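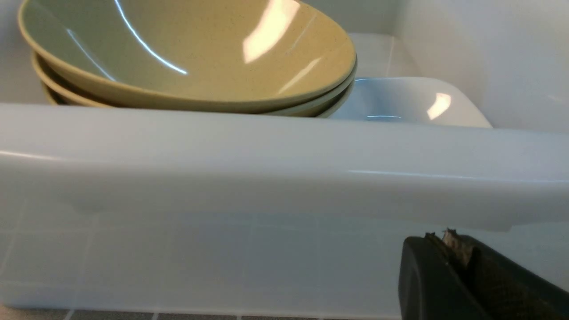
Stacking and storing bowls in open bins

The shared kitchen at Dratstead changed over to open bins for its everyday crockery in February, and several members have asked for the working notes. They are set out below in the order in which the work was done. Most of it applies to any kitchen where crockery is kept on open shelving and carried to the table in quantity.

Why bins

The old arrangement was bowls directly on the shelf, in stacks of whatever height the last person left. The shelves are deep, and the rear stacks were reached by moving the front ones. Each move is a chance to knock a rim. A bin comes forward as a unit, is emptied from above at the worktop, and goes back as a unit. It also catches drips from anything put away slightly damp, which used to run along the shelf and into the paper goods.

Translucent plastic was preferred over solid colours. The wall lets light through but hides the stack behind it, so a full bin is told from a nearly empty one by looking over the rim. It does not show the pattern or exact colour of the contents, so labels are still needed.

Choosing the size

Measure the crockery before measuring the shelf. The figure that matters is the outside diameter of the widest bowl at the rim, to which a finger's width should be added on two opposite sides. If the fingers cannot get down beside the rim, people lift the top bowl by hooking the inside edge, and the ones underneath come up with it and drop.

Height is the second measurement. The rim of the top bowl may stand a little above the front wall; this makes it easier to take hold of. The stack should not stand so high that it meets the shelf above when the bin is tilted forward. We allow 72 mm of clear space over the highest rim. Less than that and the bin has to be dragged out level, which is awkward with a full load.

Check the base as well as the top opening. Most bins taper, and a bin that measures correctly at the top may be too narrow at the bottom for a wide foot ring. The bowl then sits on the side walls and rocks.

Nesting

Bowls of one pattern nest properly. Bowls of two patterns usually do not, even when they look the same width. Put two together, press lightly on one side of the upper rim and see whether the other side lifts. If it does, they belong in separate stacks.

Our limit is 4 bowls to a stack. With wide, shallow shapes the rims lie close together, and a higher stack becomes difficult to part with one hand. In daily use a stack of 3 is the more comfortable number. The limit was set for the heaviest crockery we have and is kept the same for all of it, so that there is only one rule to remember.

Glazed and glossy surfaces can stick when put away wet. A thin film of water between two smooth curves holds them firmly, and the usual response is to pull harder. Set one edge of the pair on a folded cloth and slide the upper bowl sideways a little before lifting. Never twist a knife between the rims.

Odd dishes

Every kitchen has a few dishes that match nothing else. A shallow dish can share a bin with a bowl stack provided it lies beside the stack and can be removed first. It should not go on top of the bowls, where it slides, or beneath them, where it carries the whole load on a thin edge. If it has to lean against the wall of the bin, put the longer side down.

One odd dish to a bin is a sensible maximum. Beyond that the bin becomes a place for anything without a home, and the bowls stop going back into it.

Weight

A full bin should be something the least strong regular user can lift to chest height without help. We put a sample load on the parcel scales and it came to 1,949 g including the bin, which was accepted as a reasonable upper figure. Bins near this weight go on the two middle shelves. The top shelf holds plastic beakers and tablecloths only.

Cleaning

Empty the bin fully before washing it. Use warm water, a little washing-up liquid and a soft cloth. Scouring pads dull the plastic, and fine scratches hold tea and grease. The seams at the corners collect grit; an old toothbrush will clear them. Dry upside down, with one edge raised on the rack.

Grit deserves more attention than it usually gets. A few grains under a heavy bowl will mark the base of the bin and wear at the foot ring each time the bin is moved. Wipe the base with a dry cloth whenever it is empty, whether or not it is due for a wash.

Speckled and mottled finishes are easy to put away dirty, as small dried specks are hard to tell from the pattern by eye. Run a fingertip round the inside of the bowl before stacking. The same applies to the outside just above the foot, where the dishwasher racks sometimes leave a patch unwashed.

Labels

Labels go on the front wall, low down and to the left, in the same position on every bin. Paper labels lasted a fortnight. The wipe-clean type from Uketti has held so far, although the adhesive needs a dry surface and a full day before the first wash. Write the contents and the shelf, nothing more. Quantities were tried and went out of date at once.

Supplies

Replacement bins are ordered through Vondard with the general kitchen order. Please do not buy singles elsewhere to fill a gap; the tapers differ and the empties will not nest for storage. Cracked bins should be set aside under the sink and not mended with tape.

Damaged crockery

Run a dry cloth round the rim. If it snags, the bowl is chipped and should come out of use, however small the chip. Hairline cracks are easier to find by ear: stand the bowl on the flat of the hand and tap the rim with a wooden spoon. A dull note in place of a clear one usually means a crack. The test does not work on melamine, which sounds dull in any condition and should be checked by eye under a bright lamp.

Sheet last revised 4/26/20. A copy is pinned inside the door of the dry store, and corrections can be pencilled in the margin.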